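The golden milk problem

I have now been told by three separate people that a warm yellow drink before bed will change my life. One of them is my sister-in-law, who also told me that about a mattress, a kind of sock and Portugal. So when Jin-sol Shim from my old office sent me a link to a 17-night "evening reset" built around turmeric, I did what I always do. I rolled my eyes, closed the tab, and opened it again an hour later.

The plan comes from a company called Trasside, who sell the powder. You would think that might give people pause. The powder comes in a pouch with a nice matte finish, you stir a spoonful of it into hot milk, and over the course of the reset you are supposed to sleep better, ache less and "meet the morning." I have met the morning. We don't get along, and I doubt a root is going to patch things up.

I'm not saying turmeric does nothing. It makes rice look good and it has ruined two of my dish towels. What bothers me is how fast we got from "people have been cooking with this for ages" to "this is why you're tired." The page had 3,122 reviews on it when I looked, and I read more of them than I'd like to admit. Hardly any were about the drink. They were about the person's divorce, or their knees, or how they had stopped looking at their phone after nine. Well, yes. If you stop looking at your phone after nine and sit in a chair with something warm, you will probably sleep. You could do that with broth.

Anyway, I did it. I skipped the pouch and bought plain ground turmeric from the bulk bins at Steiner, where fifty cents gets you more than a sane household can use. Milk, turmeric, a little ginger, black pepper because everyone insists on the black pepper, and honey when I felt like it. I drank it most nights. I missed a few and did not make them up at the end, which the plan says you must, so if anybody from Trasside is reading, there's your explanation.

The taste is fine. It's a bit like drinking a candle somebody nice gave you. The first nights I made it too strong and there was a gritty layer at the bottom that I can only compare to a riverbank. Half a teaspoon is plenty. The recipe says a heaping tablespoon, and I would remind you who sells the tablespoons.

Then there is the lemon question. Half the internet says to finish with lemon and the other half says lemon will curdle the milk. The second half is right, at least in my kitchen. If you want lemon, make it with hot water and leave the milk out of it altogether - a different drink, thinner and sharper, and I ended up liking it more.
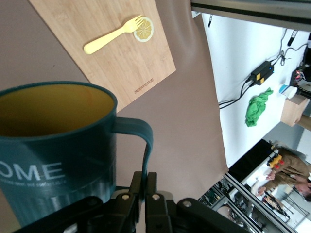

I also fell for the idea that you need a proper mug. There's a whole paragraph about this in the plan, how the vessel should be "generous" and "held with both hands," followed by a link to a Stustberg one that costs more than my kettle. I looked through the cupboard and found that I already own a great many mugs, all of which can be held with both hands. The light-colored ones stain, though. Baking soda gets most of it off, but you have to keep at it, and after a while I just quit using them for this.

So did it work? I slept okay. I slept okay in August too. My knees are the same knees. I did go to bed a little earlier, mostly so I could stop washing saucepans, and I suppose that counts for something if you're generous about it.

Jin-sol wants to know if I'll write a review. I might. I'll give it four stars for the pepper and see if they print it. There's half a bag of turmeric left in the pantry and I'm making curry with it tonight.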